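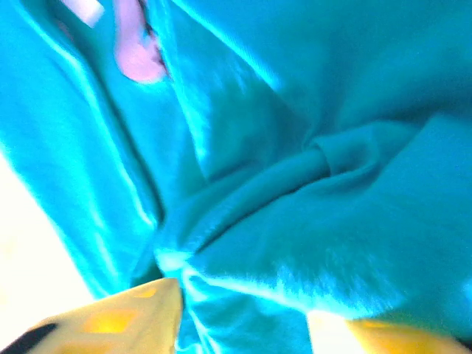 Doblar, guardar y no volver a pensar en ello: informe del proyecto sobre telas pequeñas de casa

Asignatura: Taller de Organización Doméstica, segundo curso
Centro de Formación Pacheco
Grupo de trabajo: Somtochukwu Akpan (texto y pruebas) y Musa Okeke (pruebas y tablas)
Entrega: enero

1. Por qué elegimos este tema

Cuando la profe repartió los temas, los más vistosos volaron enseguida (la despensa, el armario de invierno, la maleta de fin de semana) y a Musa y a mí nos quedó "textiles pequeños". Reconozco que puse mala cara. Luego llegué a casa, abrí el cajón donde mi madre mete los paños, las toallas de mano y los trapos de limpiar, y el cajón no se abrió. Se había enganchado una toalla por detrás y tuve que meter el brazo hasta el codo para soltarla. Así que tema teníamos, y de sobra.

La pregunta del proyecto quedó así: ¿qué forma de doblar y guardar las telas pequeñas aguanta mejor el uso normal de una casa? Y por uso normal entiendo gente con prisa, gente que saca el paño de abajo tirando, y gente (mi hermano) que lo devuelve hecho una pelota.

2. Qué telas usamos

Juntamos 23 piezas entre las dos casas y el taller. Había paños de cocina finos, toallas de mano, bayetas gruesas y unas cuantas telas de tacto suave, de esas que tienen pelillo por fuera y que parecen facilísimas de manejar hasta que las intentas doblar. No compramos nada a propósito. Musa quería que todas fueran iguales para que la comparación saliera limpia y yo insistí en mezclar, porque en ningún cajón que yo conozca son iguales. Ganó lo de mezclar, aunque en el apartado 6 se verá que él también tenía su parte de razón.

Lo primero fue separarlas por cómo se comportan. El color y el uso nos dieron igual en esta fase. Nos salieron tres montones:

Las que se quedan donde las pones. Algodón fino, planchado o casi. Marcas el pliegue con la mano y ahí sigue al día siguiente.

Las que se resbalan. Sobre todo un par de paños satinados que mi abuela guarda para las visitas y que no se dejan apilar de ninguna manera.

Las que se hinchan. Las de pelo, las toallas con cuerpo. Las doblas en cuatro, las sueltas y vuelven a subir como un bizcocho.

Este tercer montón nos dio casi todo el trabajo. También es el que más sitio ocupa, claro.

3. Las formas de doblar

Probamos tres métodos, los que venían en los apuntes, con los nombres que les pusimos nosotros para entendernos:

El cuadrado. En dos, en dos otra vez y a la pila. Es lo que hace todo el mundo y lo que hacía yo.

El paquete. Doblas en tres a lo largo, luego en tres a lo ancho, y metes el extremo suelto dentro del pliegue para que se sujete solo. Se guarda de pie.

El rollo. Doblar a la mitad y enrollar apretando. Musa es fan absoluto del rollo y no hay manera de bajarlo de ahí.

Al principio mis paquetes daban pena. Pellizcaba demasiada tela al meter el extremo y me quedaba un nudo gordo en un lado y el resto flojo. El truco que me enseñó Musa es alisar con el canto de la mano antes de cada pliegue, desde el centro hacia fuera, y no coger nunca la tela por el medio. Si la coges por el medio se te juntan todas las arrugas en el mismo punto y ya puedes empezar de nuevo. Con las dos esquinas en la mano va mucho mejor. Parece una tontería, pero me cambió la vida, bueno, me cambió el cajón.

Hicimos 146 dobleces en total contando los repetidos. Los apuntamos en una libreta por la parte de atrás de los apuntes de Kader, que es el manual de clase, y luego los pasamos a limpio.

4. El recipiente también cuenta

Este apartado no estaba en el plan inicial y lo añadimos a mitad de camino. Estábamos tan metidos en cómo doblar que no habíamos pensado en dónde guardábamos. Y cambia muchísimo.

En un cajón hondo, la pila de cuadrados se vence en cuanto sacas uno de abajo. En una balda abierta, el rollo rueda. En una cesta, en cambio, las paredes hacen la mitad del trabajo: el paquete se apoya en el de al lado y se queda derecho aunque no esté perfecto.

Probamos con una cesta de plástico, con una caja de cartón forrada (la forramos con papel de flores, quedó monísima y se rompió por una esquina) y con una bandeja baja que encontramos en el taller. La bandeja la descartamos rápido porque no tiene altura y las telas con pelo se salen por arriba.

De la cesta me gusta que la puedes sacar entera, ponerla en la mesa, doblar allí mismo e ir llenando. Mi consejo es colocarla detrás de la zona donde doblas y dejar libre el espacio de delante. Yo la ponía a un lado y acababa girando medio cuerpo con cada paño. Con diez paños ya te has cansado.

Y otra cosa que aprendimos por las malas: no tengas más de una tela extendida a la vez. Te parece que adelantas y lo que haces es pisar una con la otra, mezclar esquinas y terminar doblando dos juntas. Me pasó con una toalla y un paño y no me di cuenta hasta la tarde.

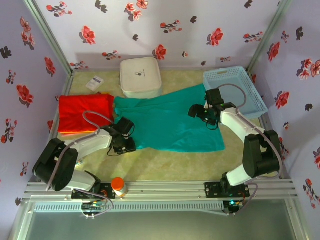
5. La prueba de uso

Una vez doblado todo, lo dejamos en las dos casas con las instrucciones pegadas en la puerta de la cocina: usadlo con normalidad y no nos hagáis la pelota. En mi casa somos cuatro; en la de Musa, tres. Cada noche mirábamos el recipiente y apuntábamos si seguía en pie, si estaba regular o si aquello era ya un desastre.

Resultados, contados sin adornos:

El cuadrado en cajón fue lo primero en caer. En mi casa no llegó entero a la segunda noche. En la de Musa aguantó algo más, pero su padre es de los que levantan la pila con una mano para sacar el de abajo con la otra, y eso no es representativo de la humanidad.

El rollo en cesta funcionó bien con los paños finos. Con las telas de pelo, regular: se abren solas por el extremo y al cabo de un par de días tienes una cesta llena de lenguas.

El paquete en cesta fue el que mejor salió en las dos casas. De las 23 piezas, 19 seguían en su forma al terminar la prueba. Las otras cuatro eran los dos satinados (cómo no) y dos toallas gruesas que yo había doblado con prisa.

A mi madre el paquete le pareció "mucho teatro para un trapo". A los tres días la pillé haciéndolo. No dijo nada y yo tampoco.

6. Lo que salió mal

Mezclamos demasiadas telas distintas y no pesamos ni medimos ninguna, así que cuando decimos que las gruesas ocupan más lo decimos a ojo. Si repitiera el proyecto, mediría la altura de cada pieza doblada con una regla, que cuesta diez segundos.

Tampoco doblamos igual los dos. Musa aprieta mucho más que yo. Lo intentamos arreglar repartiéndonos las piezas a medias en cada método, pero algo se nota en los resultados.

La prueba duró poco y en enero, cuando en casa se cocina de una manera concreta (mucha sopa, mucha olla, mucho paño de secar). En verano los números podrían ser otros.

Y perdimos una hoja de la libreta. La reconstruimos con las notas del móvil de Musa. Lo pongo porque la profe pidió que lo pusiéramos todo.

7. Recomendaciones para quien quiera probarlo

Vacía el cajón entero antes de empezar. Ir sacando de dos en dos no sirve.

Separa las telas que se hinchan de las demás y dales su propio recipiente. Juntas empujan a las finas y las doblan por la mitad.

Alisa antes de cada pliegue, del centro hacia fuera, y busca siempre las esquinas. Si te ha salido un bulto, deshaz y vuelve a empezar, que tardas menos que peleándote con él.

Guarda de pie y deja un hueco como de un puño en la cesta. Si la llenas a presión, al sacar una salen tres.

Los satinados, en plano y aparte. Nos rendimos con ellos.

8. Materiales y agradecimientos

La cesta y la bandeja son del taller y ya están devueltas. La caja forrada no, porque se rompió. Los criterios de clasificación están adaptados de los apuntes de Kader, tema de textiles del hogar, y la plantilla para las tablas es la del proyecto Curcombe del curso pasado, que nos dejaron copiar. Las tablas completas van en el anexo, hechas por Musa, con los tres métodos en columnas y las dos casas por separado.

Gracias a las dos familias por aguantar el cartel en la puerta. En mi casa sigue puesto.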